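Swiss pairing gave me the same opponent's clubmate twice and a downfloat, is this correct?
Asked in: Chess > Tournament rules and pairings

I play in the Cletcombe Open, a Swiss with one round a month. After round 3 I had 2 points and was paired down against a player on 1.5. Two others on 2 points have lower ratings than mine and stayed in the score group. The organizer uses a program called Grikonska and says the output is final. I thought the lowest-rated player in an odd group always floats. Rating gap in my game is 200 points, if that matters. Can I ask for the round to be re-paired?

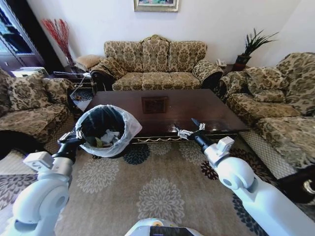 Round 4 is a home-venue round, meaning each pair picks a place to play and reports the result by 10 p.m. Mine will be in a living room with a long patterned sofa against the wall, fine for spectators but low for a board, so I also need to know whether table height is regulated or left to the players. The tournament rules say only "suitable conditions." My opponent has already agreed to the venue in writing.

2 answers

Answer 1 (accepted)

The lowest-ranked player is the default downfloater, but the default gives way to other constraints. Two players who have met cannot meet again. Color also counts: a player due White for the third time in a row is normally not given it. If the two players below you had already played each other, or if floating one of them left the next group without a legal pairing, the program moves up the list until it finds a floater that works.

Check in this order:

1. Did the other two meet in rounds 1 to 3?
2. What are the color histories of everyone on 2 points?
3. Who on 1.5 has each of them already played?

The answer is usually in item 1 or 3. Rating gap is not a criterion — 200 or 400 makes no difference once the groups are set. 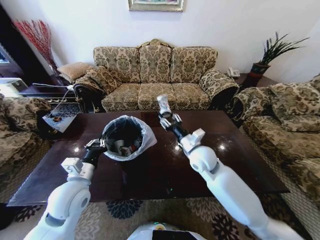 A published pairing is normally changed only when a result was entered incorrectly or an absolute rule was broken. Ask the organizer for the checklist file. Grikonska writes one per round, and it lists the color preference and float history for each player.

Clubmates are not protected unless the tournament rules say so.

Answer 2

Our league switched from Pallden to Grikonska in August and we had the same complaints. Pallden ignored float history. As for the table, use a normal dining table and chairs. Mahuika has a rule on this but I don't have it at hand.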